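Category: Course Materials > Retail Operations > Unit 3

Order Picking and Basket Composition

A pick list is the set of lines that one picker collects on one trip. Its length depends on order size and on whether orders are batched. Batching shortens travel per line but adds a sort step at the packing bench.

Definitions
Line: one product code on one order, in any quantity.
Unit: a single saleable item.
Fill rate: lines shipped complete divided by lines ordered.

Worked case. The Callwood store recorded 3,871 lines in November, of which 294 were short. Fill rate = (3,871 - 294) / 3,871 = 0.924. Substitutions count as short unless the customer approved them in advance. The Gralley method counts them as filled, so the two figures can't be compared directly.

Slotting. Fast movers go between knee and shoulder height, near the start of the route. Heavy goods are picked first and placed at the bottom of the basket. Re-slot when a product's rank moves by more than 2 classes.

For Friday: read the Vestergaard case and recompute fill rate by unit. Show all work.
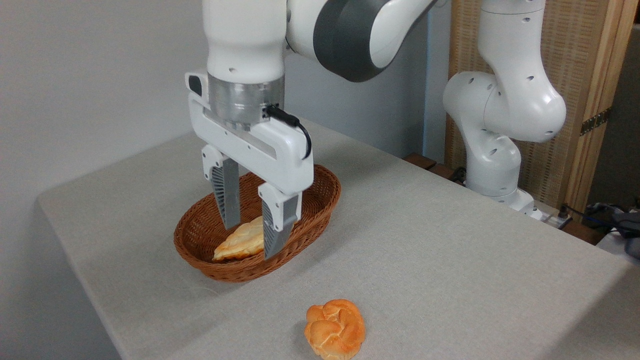 Fig. 3. Two-finger gripper at a basket.

Related items
Unit 2: Reorder Points and Safety Stock
Unit 4: Returns Handling
Lendance Data Tables
Problem Set 3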